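Grinwood Home Study: Call for Participants

Location: Grinwood and surrounding towns
Commitment: two home visits and a short weekly diary, starting in March
Payment: $32 per completed diary, plus a bonus at the end

Dereck is looking for households to take part in a study of how people use their kitchens. We want to know where groceries get put down, where mail piles up, how dishes get done, and which parts of the counter never get used. The results go to Murker, which is planning a line of kitchens for smaller homes.

In the first round, 1,211 households filled out the online survey. This second round is smaller and goes into more detail.

Who can apply
You are 18 or older and live in Grinwood or within a half-hour drive.
You cook at home at least four times a week.
You rent or own. If you rent, you do not need your landlord's permission.
You have not remodeled your kitchen in the past year.
We are short on households with three or more adults and on people who work nights. Please apply if that is you.

What you will do
Fill out a diary once a week for eight weeks, on paper or on your phone. Most people need 15 minutes.
Let one of our staff measure your counters, sink and cabinets at the first visit.
Talk with us for an hour at the second visit. You can skip any question.

Please do not clean up before we come. We do not take pictures of people, and your address is kept apart from your answers.

You may leave the study at any time and keep what you have been paid so far. Kitchens of every size and age are welcome, with any kind of counter.
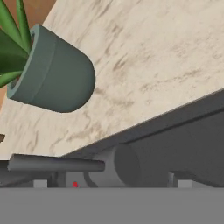

Marble-look counters, one of the surfaces on our sign-up form.
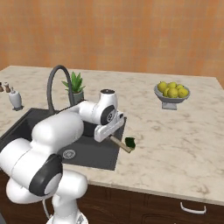

Ticona wrote to us after the first round that the diary was easy to keep up with but the questions about storage came too late in it, and that she would have liked more room to write about sharing a kitchen with her in-laws. Both parts have been changed for this round.

To apply, fill out the sign-up form or leave a message at the study office before 5 p.m. Calls are returned the next working day.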